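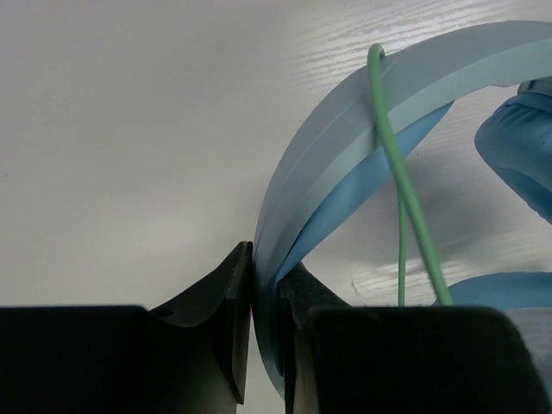

**Can a robot arm tidy up a desk for me yet?**

Partly. It can pick up one thing at a time and put it where you taught it to, as long as you stay in the room and the thing isn't too floppy. Cables are still the hard part.

I've been at this since last June with a Clukance tabletop arm and a pile of my own junk, and I get asked how to set up a first chore often enough that I'm writing it down. Headphones are my favorite starter job (they're light, they bend a little, and they have a nice fat headband to grab). Add a cable and you've got a proper challenge!

## What you need

- An arm with a two-finger gripper and a wrist camera
- Headphones you won't cry over
- A plain light tabletop
- A hook or a shallow tray for the drop-off
- A free afternoon, maybe two

## Step 1: Pick one grab point

Go for the headband. I started with the ear cups because they looked easy and soft, and I spent a whole evening watching them squish out of the fingers. Puffy cushions give way right when you want them to stay put. Pick a spot on the band and use that same spot every time while you're teaching.

## Step 2: Come in slow and open wide

Open the fingers all the way before the last bit of the approach. Line up so there's one finger on each side of the band, then close gently. My first grip setting was 906 on the Clukance scale and the band creaked in a way I didn't love. I'm at 626 now and happy there. Your numbers will be different, so start low and creep up.

## Step 3: Deal with the cable

Ugh, the cable. If it's draped over the headband it'll usually come along for the ride, and then it swings. For your first runs, unplug it or coil it and set it to the side. Once the arm can do the bare headphones, put the cable back and record a fresh batch with it hanging in different ways. Lift, pause a couple of seconds, *then* move sideways. That pause helped me more than anything else I tried.

## Step 4: Record a lot of tries

I did 285 demos by hand, which sounds like a lot until you put a podcast on. Move the headphones between tries! Turn them, flip them, shove them toward the corner. My buddy Uriel Varela kept his in the same place for every demo, and his arm got great at exactly that place.

## Step 5: Let it run, with your hand near the stop button

Watch the first runs all the way through. If it misses twice in the same spot, go record more tries there and train again.

## So is it worth it?

As a time saver, nope, I can hang up headphones in 2 seconds. As a hobby, absolutely. I'm trying a Stivley tray next for pens and chargers, and I'll add the settings to this page once they stop embarrassing me.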